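Living Near Wildlife: Notes for Householders

# Keeping foxes, badgers and rats away from the house

Skultcombe lies between woodland and open fields, and residents should expect wild animals to pass through gardens at night. Most visits cause no harm. Difficulties arise where an animal finds food or shelter and begins to return. The following measures are recommended to all households, including those in the newer streets at Praltwood.

## Refuse and food waste

- Keep food waste in a bin with a locking lid. A brick on top of an ordinary lid will not stop a badger.
- Put sacks out on the morning of collection, after 6 a.m., and never the night before.
- Rinse tins, trays and meat packaging before placing them in the recycling box.
- Wash the inside of the outdoor bin once a month with hot water and washing-up liquid. Twice a month is advised from June until the end of summer.
- Do not add cooked food, bones or dairy products to an open compost heap.

## Pet food and bird feeders

Pets should be fed indoors. Where this is not possible, the bowl should be taken in as soon as the animal has finished. Dry food should be stored in a metal container, as rats will gnaw through plastic.

Bird feeders should hang at least 2 metres from the ground and well away from fences. Fit a tray beneath each feeder and empty it every evening. If rats are seen, take all feeders down for 3 weeks.

## Sheds, decking and outbuildings

Inspect the base of every shed in early spring, before young are born. Gaps should be closed with galvanised mesh, buried to a depth of 40 centimetres and turned outwards at the bottom. Before closing any gap, push a loose ball of newspaper into it and leave it in place for several nights. If the paper has been moved, the space is in use and must not be sealed. Badger setts are protected by law and advice must be sought before any work begins near one.

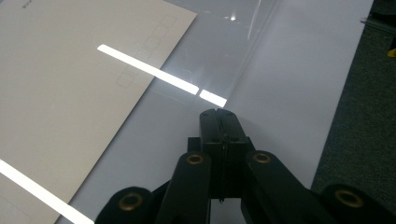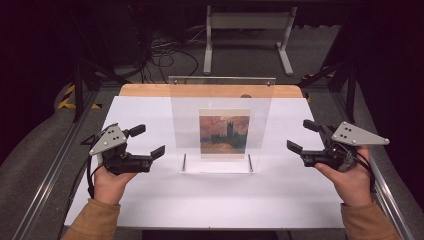
Shed doors should close flush with the frame. A worn threshold may be repaired by screwing a strip of sheet metal along the lower edge of the door. Bags of grass seed, bulbs and bonemeal attract animals and should be kept on a high shelf or in a lidded drum.

## Poultry and rabbits

Chicken wire keeps hens in but will not keep a fox out. Use welded mesh on all sides of the run and also across the top. Every door should have 2 bolts, one high and one low. Birds must be shut in before dusk, and the house checked by torchlight for loose boards.

## Meeting an animal at close quarters

1. Stand still and give the animal a clear way out.
2. Call dogs to heel and put them on a lead.
3. Clap or speak loudly if the animal does not leave.
4. Never corner, chase or attempt to handle it.

An animal that is injured or trapped should be left alone and reported to a wildlife rescue service. Note the place, the time and the direction in which the animal was facing or moving. Children should be taught to fetch an adult and to keep their distance.

## Printed copies

A folded version of these notes has been delivered to 1,000 addresses. Further copies may be collected from the parish office in Skultcombe, where a large-print edition is also held.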